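October 31, 2020
By the course tutor, Emham Evening Kitchen

Steamed Buns, Session 6: Steaming, Resting and Getting Them Out Again

You will have the dough sheet from last time. If you have lost it, the short version is 400 g of plain flour, yeast, a little sugar, warm water and more kneading than you wanted to do. This handout picks up at the point where the buns are shaped and everyone has started to relax. Please don't.

1. Second prove

Shaped buns go on squares of baking paper, well apart, under a dry tea towel. They are ready when they feel light for their size and a gentle poke springs back slowly. If the poke springs back at once, wait. If it stays where you put it, you have waited too long and may as well steam them and call them rustic.

In May we proved a batch at 23 degrees and it behaved beautifully. The same dough in an October kitchen will sulk. An oven with only its light on is a fair substitute for spring.

2. Water

Fill the base to the marked line and no further. Water that boils up through the holes gives you a bun with a soggy bottom and the texture of a bath sponge. Those of you with the Zekent leaflet from the first session can ignore its drawing of the water level, which was plainly done by someone who has never owned a steamer.

3. Loading the basket

Leave room. A bun swells sideways as happily as it swells upwards, and two that touch will join for life. Tearing them apart takes the skin off both. It is much better to do a small batch and then another small batch than to do one enormous bun with several opinions.

A perforated metal basket will grip bare dough like a grudge. Keep the paper squares on, or oil the metal lightly.

4. Timing

Steam for 8 minutes with the lid on. The lid stays on for all of them. A glass lid was given to you so that you could look through it - lifting it every minute to check is how we get the wrinkled ones.

Turn the heat off and leave the buns alone for a little before you open up. Kárason's old baking notes, which we borrow from shamelessly, call this "the polite pause". A sudden blast of cold air makes the skin collapse, and there is no recovering from it except by eating the evidence.

5. Lifting out

Lift the lid away from you, tilting it so the far side opens first. Steam burns are quick and tedious. Set the lid down somewhere flat, and have the plate ready beside the steamer before you start, so that you aren't wandering the kitchen with a hot bun looking for somewhere to put it. 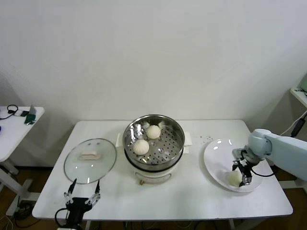

Fig. 1. Lid to the left, plate to the right, two buns in the basket and one on the plate.

Take hold of each bun by the sides, low down. Pinching the top leaves two dents that will be there at supper. Give the buns space on the plate as well, as they are still tacky and have learned nothing from the basket.

6. For next time

Bring three of your own buns to the Sostomitz Room, cold, in a tin. We shall be re-steaming them and comparing skins. Anyone who microwaves theirs first will be found out. Fillings are on the next sheet, and the red bean one needs an overnight soak, so read it before the evening itself.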